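The Slow Business of Choosing a Sofa

There is a particular silence that falls over a household when the old sofa finally goes. Ours went on a drizzly morning in February, carried down the path by two cheerful men who had clearly seen worse, and for the rest of that day we stood about in the front room like people waiting for a train. We had owned it for longer than we had owned the house. It had seen us through flu, three general elections and a kitten, and it sagged in the middle so deeply that guests of any age had to be helped out of it by the hand.

I had assumed that replacing it would take a weekend. You go to a shop, you sit down on a few things, you say "that one" and you pay. I had reckoned without the sheer number of sofas in the world. One large retailer's website offered me 2,872 of them before I had touched a single filter, and by the time I had ticked the boxes for three seats, a fabric cover and a back high enough for a tall person's head, there were still 236 left. I looked at all of them, over several evenings and a great deal of toast, and at the end I could not have told you the difference between any two.

So I did what I ought to have done in the first place, and went out to sit on things.

The first stop was Lendis, a big bright showroom on the ring road with its own café and a car park you could land a plane in. Everything at Lendis is low, long and the colour of porridge. I liked it all very much for the first five minutes, which is as long as most of us give a sofa in a shop, and it was only when I tried to read my book that I found I was sliding gently towards the floor. A deep seat is a lovely thing if you mean to lie down. If you mean to sit up and drink a cup of tea, your back needs something to lean on, and mine could not find it.

Grukano, across town, is the opposite sort of place: a narrow shop run by a family of upholsterers, with the workroom behind a curtain and a smell of glue and new cloth. They let me see a frame with its covers off, and I could have stayed all afternoon. I learnt that you should lift one front corner of a sofa a few inches and watch the other front leg. If it rises almost at once, the frame is stiff and should last you. If it stays sulking on the floor while the whole thing twists, walk away. I have since done this in other people's houses, which I don't recommend unless you know them well!
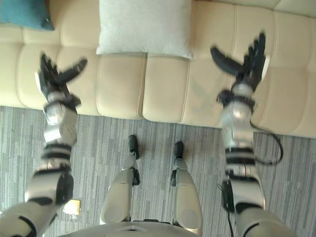
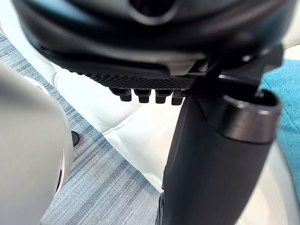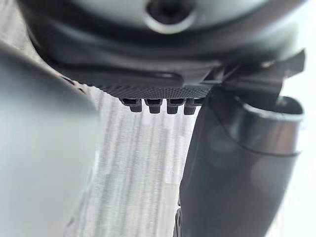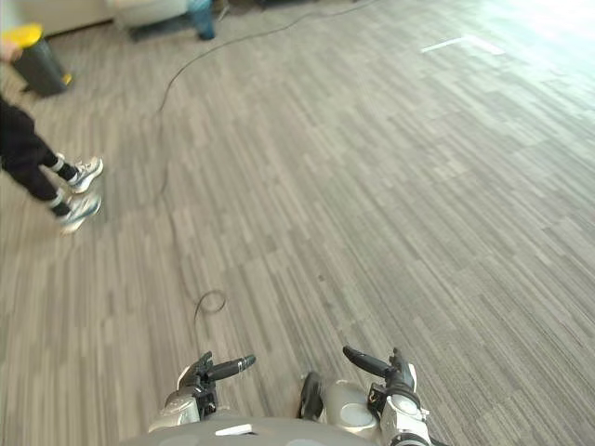

A cream tufted sofa and striped grey carpet, first picture; more of the grey carpet in the last.

Tufting was the question that divided our household. I was for it. There is something so comfortable-looking about a tufted sofa, all those little dimples and folds, like a well-made bed or a good pie crust. The other side of the argument was crumbs. Tufts collect them, along with pet hair, small coins and the backs of earrings, and you do need the narrow nozzle on the vacuum cleaner and a bit of patience once a week. Against that, the stuffing stays where it was put, and you are spared the nightly thumping of loose cushions that was such a feature of life with the old one.

Then there is colour. Pale sofas frighten people, and I understand why, but I have come round to thinking that a mid-brown sofa gets every bit as dirty and simply keeps quiet about it. Cream is kind to a small room, and it sits very happily with a grey floor so long as there is something warm nearby, a rust-coloured throw perhaps, or a lamp with a yellowish shade. Bring the fabric sample home and leave it on the floor for a few days. The one I loved under the lights at Garkov looked faintly green by our window at teatime.

Do measure, too, and measure the awkward things. The room is the easy bit. It's the front door, the turn at the bottom of the stairs and that radiator in the hall which catch people out. We had 30 millimetres to spare at the tightest point, and I held my breath.

In the end we bought from Ejigu, a little firm I had never heard of until a neighbour mentioned it over the fence. They took a deposit of £100, sent a small envelope of swatches and told us cheerfully that it would be ready when it was ready. I spent the wait on a garden chair with a cushion tied to it.

It came just before the weather turned warm. The tufts won, the throw is rust-coloured, and there is already a biscuit somewhere down the left-hand side that I haven't been able to reach.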